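Part 4: Setting out and fitting the wall panelling

If you've come straight here from the ordering page, please go back and read Part 3 first. It covers clearing the room and finding the pipes and cables, and I'm not going to repeat it all. Everyone else, put the kettle on. This part takes me most of a weekend in an ordinary sized hallway, and the first half of it is measuring.

I've written these steps around the Pondik panelling kit, the one with the flat rails and the plain square-edged uprights. The Clallari kit goes up in much the same way, but its top rail has a groove along the back, so look at the note after step 6 before you cut anything.

What you need to hand

A long spirit level, a tape measure, a soft pencil, a mitre saw or a decent hand saw with a block, grab adhesive, panel pins, a pin hammer, decorator's caulk, filler and fine sandpaper. Dust sheets too. I always forget the dust sheets and end up using an old duvet cover.

Caution: don't put pins into any part of the wall you haven't checked with a detector. Straight above and straight below a socket or switch is where the cable usually runs, so use adhesive only there.

Setting out

1. Find the lowest point of your floor. Lay the level along the skirting and work your way round the room. In my own hall the floor drops 20 mm between the front door and the stairs, and I only spotted it after I'd drawn my first line (in pen, sadly).

2. From that lowest point, measure up to where you want the top of the rail. Mine sits at 1,158 mm, which I like because it clears the back of the bench and lines up with the window sill. Yours can be anything you fancy, but do hold a bit of rail up and live with it for an evening first.

3. Carry that height round the room with the level and a light pencil line. Go by the level and ignore the floor and ceiling completely, even if it looks wrong to begin with. It'll look right once the rail is on.

4. Work out your gaps. Measure the wall, take off the total width of all your uprights, then divide what's left by the number of panels. On my longest wall I had eight panels with a gap of 294 mm each. My friend Hanyu Lü went for far wider ones in her dining room and they look lovely, so please don't feel tied to mine.

Note: the number of uprights is always one more than the number of panels if you're finishing with an upright at both ends. I got this wrong twice.

5. Mark every upright on the wall with masking tape before you cut. Stand in the doorway and look. If an upright lands half across a light switch, shift the whole lot along or change the number of panels and do the sum again.

Fitting the rails

6. Cut the top rail to length and dry fit it. Inside corners are hardly ever a true right angle in an older house, so cut a couple of scraps first and fiddle with the angle until they meet nicely. Then run a wavy line of adhesive along the back, press the rail to your pencil line and pin it where it's safe to.

Note for Clallari owners: the groove faces the wall. Keep the adhesive out of it, or it'll squeeze up over the top edge and you'll be wiping it off for ages.

Wipe away any adhesive that oozes out while it's still soft. A damp cloth, well wrung out, does it in one pass.
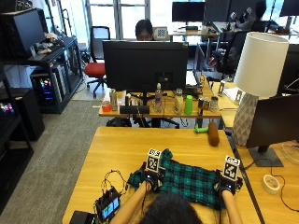
7. Fit the bottom rail, if you're having one. I sat mine straight on top of the old skirting. Where the skirting was thinner than the rail there was a little ledge, and Kaiwen Xiao showed me how to plane a slight slope on the underside so it doesn't shout at you.

Fitting the uprights

8. Measure each upright separately! The gap between the rails will change as you go along the wall, even if only by a hair. Write the number on the back of each piece and on the wall behind it.

9. Cut them a touch long and shave them down. A snug fit holds itself in place while you check it with the level, but if you have to thump it in, it's too long and it'll push the top rail up.

10. Glue, press, check for plumb, pin. Start from the two ends and work towards the middle, so any small error gets shared out between the central panels.

Caution: open a window. The adhesive I use is fairly strong smelling, and I had a proper headache by teatime.

Filling and caulking

11. Leave everything overnight. Then fill the pin holes and the joints in the wood, and let the filler go hard before you sand it.

12. Caulk where wood meets wall. Use a small bead, smooth it with a wet finger, and stop at each corner to clean up. Caulk won't sand, so get it neat now — filler is for wood joints, caulk is for the edges.

13. Prime, then paint. I gave mine two coats of Avetier eggshell in a muddy green, with a light sand in between. Painting is covered properly in Part 5, along with which brush to use on the inside edges.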